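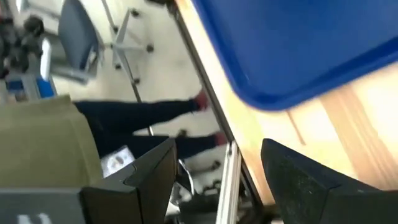
## Unit 2: Wood Grain and Finish

Handout for Feb 3, 2026. Read pages 1 to 11 of the Manzano reader before class.

- Grain is the direction the long fibers run in the tree. Sand along it. Scratches across the fibers show up once stain goes on.
- End grain takes up more stain than face grain - sand it one grit finer.
- Pale woods tend to yellow under oil finishes. Water-based finishes stay clearer.

Test scraps are due to Shaohua Qiu in April. Write your name and the finish used on the back, in pencil.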